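Skin & Spa Talk > Facials and Peels > Deposit rules at Paracha, anyone else?

mossyheel
ok so quick one, at work. Booked the peel series at Paracha, three sessions. They took $50 deposit per session up front, fine. Moved ONE appointment, the Friday one, with a day and a half notice and they kept the deposit. Girl at the desk said 48 hours, it's on the card. What card?? Never got a card. Is this normal now

tinroofkate
Normal where I go. Most places around me are 24 but peels and anything with a long slot is 48. Did you book online? It's usually in the box you tick

mossyheel
by phone. no box

tinroofkate
Then I'd push back. Nicely. Email not phone so its in writing
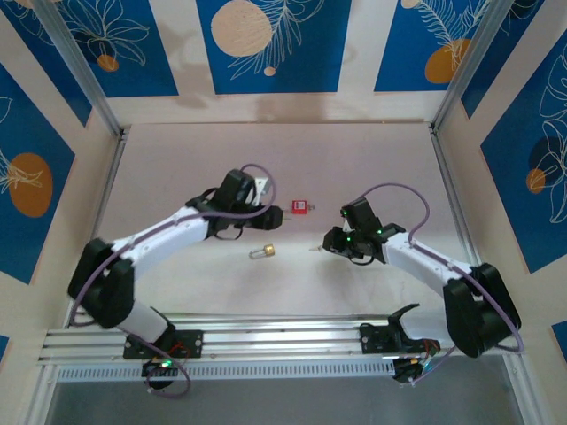 two arms, one table

dunebug_4
Gonna disagree. I rent a room and do facials. A day and a half is not enough to fill a 90 minute peel slot, I just sit there. Deposit is the only thing that covers it. Not being mean, that's rent money

mossyheel
I get that, but tell people the rule then

dunebug_4
sure. should be said on the phone AND sent in a text. agree there

halfpastlinen
What's the whole series costing you? I paid 189 for one at Prurnard and they let me move it twice, no fee. But the peel was weak, barely flaked. So, you get what you get

mossyheel
182 each, minus the deposit on the day

halfpastlinen
thats not bad if the peel is any good

tinroofkate
Weak isn't the same as bad tho. Flaking doesn't tell you much. My lady says some of her best results are on people who never peel at all

halfpastlinen
if I pay that much I want to see something come off lol

dunebug_4
please don't pick your peel by how much falls off. Had a client in January who went somewhere for "the strong one" and then needed weeks of nothing but plain moisturizer before I'd touch her 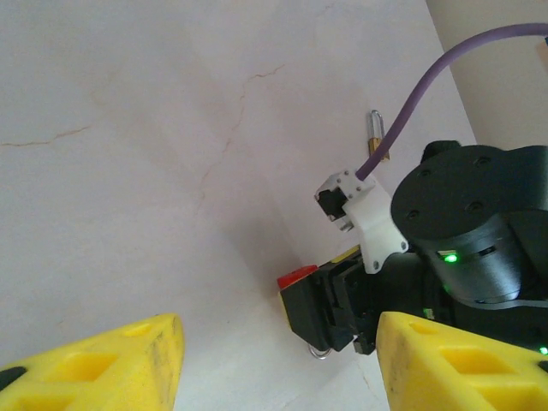
cracks in the wall, yellow tips at the bottom

pebbleandrye
Reading this on my break. Used to work front desk at a place (not Paracha). If you ask for the deposit to be moved to the new date insted of refunded, you get a yes way more often. Refund means the owner has to approve it, moving it the desk can just do. At least where I was

mossyheel
oh that's useful. didn't ask that. just said can I have it back

pebbleandrye
yeah try that. And mention you have two more booked, politely, not like a threat

tinroofkate
this ^^

dunebug_4
Would work on me tbh

oatmilkmarge
Different question, sorry to jump in. Anyone using the Duvitz cream after? My place sells it, $58, seems like a lot for a small jar

halfpastlinen
used it. fine. smells like a pool. I went back to plain ointment at night and sunscreen in the morning and saw no difference

oatmilkmarge
ok so skip

tinroofkate
I liked it! Ointment makes my chin break out so that was never gonna work for me. Etex has a lighter one too, comes in a tube, I'd try that before the jar

dunebug_4
Whatever you use, patch it first, inside of the arm or behind the ear. And ask for a sample, we all have a drawer full of them. No new products the same week as the peel pls
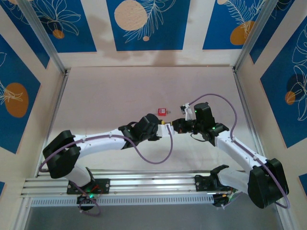
lavender cable hanging in a U

mossyheel
Update. Emailed at lunch, used pebble's wording. They moved the deposit to the new date! Manager wrote back herself, said the desk should of told me the 48 hours when I booked. So all good, keeping the other two

pebbleandrye
yay

halfpastlinen
nice. still think 48 is long

dunebug_4
still think it isn't :)

tinroofkate
Glad you got it in writing. Save that email till the series is done

oatmilkmarge
Booking my first one tonight, going to ask for the policy by text before I give them a card number. Also one more thing, can't find it in the search

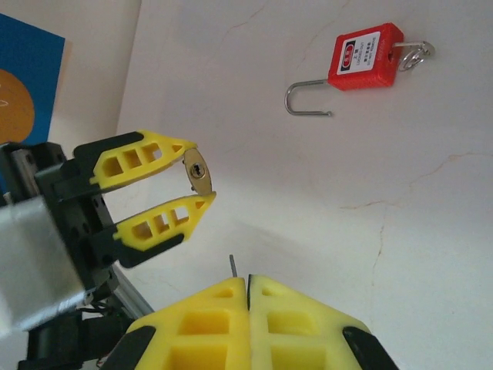 How long before a peel should I stop using my retinol?

My place asks for five days, some want a full week, so go by whatever yours tells you and mention it again when you get there. That goes for scrubs and waxing too. If you forgot and used it the night before just say so, they'd rather move you than burn you

oatmilkmarge
thx, a week it is. and if they do move me I'm asking about the deposit first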